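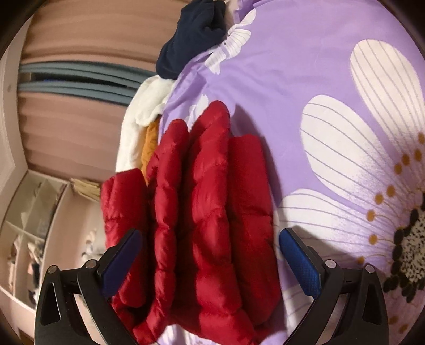
## Week 9: Looking over a kit before you buy it

*Handout to keep beside you during the practical. Please bring it back next time, with your scribbles on it.*

Welcome back, everybody! Last week we spent a good long while on fixed arms and the cages that go around them, and I know a few of you were itching to get on to something softer. So this week is all cloth, and the product we're reviewing is the Podent hand-held gripper kit, sold by Larkara, which is meant for recording how a person picks up, folds and puts down household things so that a robot arm can later be trained on the recordings.

### What you get

The kit we have on loan is the basic one. It comes with the hand-held tool with its two fingers, a wide-angle camera, a spare set of finger pads, a charger and a padded case (a very nice case, I must say, though we aren't grading the case). The brochure promises 90 minutes of recording on one charge, and the list price is $2000. Larkara also offers a checking service, where they go through your recordings and send back the ones they consider usable. We'll leave that for the session on running costs.

### Why we start with clothing

A box keeps its shape when you squeeze it. A puffer jacket does no such thing, bless it. The filling moves away from the fingers, the shell is slick, and a jacket that has been folded neatly along its length will happily open up again if you take hold of only the top layer. Bedding brings its own trouble, as a thin sheet underneath can get pinched along with whatever you meant to lift, and a busy print can make edges harder to pick out in the recording.

The Kirkavby reader, chapter 2, has a good section on grasping soft goods. Read it before the practical if you possibly can, even if it's over breakfast.

### For the practical

Work in pairs and swap halfway. Each pair should make 20 recordings, using at least one padded garment and one thin one.

1. Check that both fingers open and close freely before you begin.
2. Lay the garment on the bed or table and fold it the way you would at home.
3. Bring the fingers in slowly, one on each side, and stop before you squeeze.
4. Close, lift, move the garment a hand's width, and let go.
5. Write down what the cloth did, in plain words. "Slid out on the left" is perfect.

Keep the failed tries, please! They count toward your total.

### Questions for your review

- How tired was your wrist at the end, compared with your partner's?
- Did the pads hold slick fabric as well as they held fleece?
- Would you pay list price, or would you look at the cheaper Tetteh kit from the November handout first?

One page is plenty, handwritten or typed. Leave it in the tray by the door along with the signed loan sheet, and put the tool back on its charger.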